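Why does your heart go faster when you run?

Put two fingers on the side of your neck, just under your jaw. Press gently and wait. Feel that bump, bump, bump? It's your pulse, and it has been going since before you were born without once asking for a holiday.

Each bump is a push of blood, sent out by your heart. Your heart is a muscle, a bit to the left of the middle of your chest, and it is close to the size of your own fist. It looks nothing like the ones on birthday cards. Sorry.

Your muscles need oxygen to do their work, and oxygen gets to them by riding in your blood. When you sit on the couch, your muscles don't want much. When you run for the bus they want a lot, and they want it now, and they are quite rude about it. So your brain tells your heart to hurry up. You puff as well, to get more air in.

Some people use a band with a small display to keep track of their heartbeats. Lots of these bands shine a light into the skin and measure how much bounces back, which changes a little with every beat.
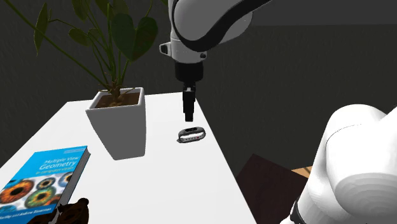 How to take your own pulse

You don't need a gadget. You need two fingers and a clock.

Find your pulse on your neck, or on your wrist below the thumb. Don't use your thumb to feel for it, as it has a pulse of its own and likes to butt in. Count the bumps for 30 seconds, then multiply by 2. The answer is your heart rate, in beats per minute.

Ngan-ling Kan's class at Kerkgate School tried it in April. One boy got 80 sitting down. His neighbour got 39, and was very proud until somebody pointed out that she'd forgotten to do the multiplying.

Now jump on the spot until you're puffed and count again. Write both numbers down. Then sit still, do nothing (you've trained for this your whole life) and see how long it takes to get back to where you began.
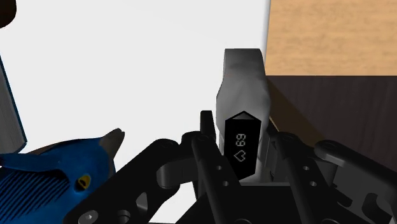
Your number won't match your friend's, and it doesn't have to. Children's hearts usually beat faster than grown-ups' hearts, and a baby's goes faster still. Being nervous speeds it up too, even if the only thing you're doing is waiting outside the dentist's door. Animals are all over the place. A mouse's heart goes at hundreds of beats a minute, while a blue whale's can drop to just a few when it dives.

If your heart ever feels strange, or you get dizzy or your chest hurts, stop and tell a grown-up straight away.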